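Folding for Strangers: What Happens to the Dish Towels at Cirkel

Project report, Household Economics and Everyday Life
Volodymyr Pasichnyk and Percy Usuga
29 July 2022

Why we picked this

The assignment was to study a household habit that people have opinions about. We first proposed parking, which was turned down as "not a household habit" by someone who has evidently never lived in our building. Percy then mentioned that his aunt refolds every towel he folds, in front of him, without speaking. We had our subject.

Our question was simple: do people who share a kitchen agree on how to fold a dish towel, and does it matter if they don't? Cirkel, the shared house on the edge of campus, let us ask its 26 residents, on the condition that we also did some of the laundry. We consider this the most expensive part of the study.

Method

Each resident filled in a short form about how they fold, who taught them, and how they feel when they open the drawer and find it done differently. We then watched people fold. Volodymyr took notes and Percy said encouraging things, until we noticed that encouragement made people fold more carefully, after which Percy was asked to stand by the fridge.

We sorted the results into three styles. Thirds is the long, narrow fold favored by people with shallow drawers. Halves is the one most of us grew up with. The third style we called the roll, although two residents objected that what they do is "more of a tuck." They are in the table as rolls.
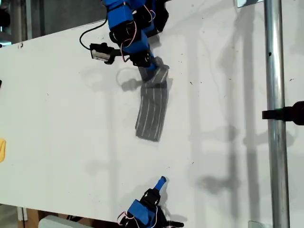 The question of who taught whom gave us better material than the styles did. Almost everyone named a parent or grandparent, and most could repeat the exact words they had been told. One resident learned from a job at the Tramen bakery, where towels were folded with the label inside and she was sent back to redo the stack if one showed. She left in May and still hides the labels. She doesn't own any towels with labels.

What we found

Halves won easily, which surprised us less than it should have, given that both authors fold in halves. Thirds came second. People who fold in thirds were much more likely to say that the other method was "wrong," and one wrote it in capitals.

We had expected the disagreement to cause trouble, and mostly it doesn't. People refold in private. Several residents admitted to redoing the whole drawer late at night, and at least two of them have been undoing each other's work since they moved in. Neither knew about the other. We haven't told them, partly for ethical reasons and partly because the drawer looks great.

Problems with the study

People fold differently when watched. Our sample was one house, and a fairly tidy one. The form had 30 questions, and by the end the handwriting had changed in tone. Question 19 was printed twice and got different answers from the same people both times.

If we did it again we would look at fitted sheets, provided another pair of students did the folding.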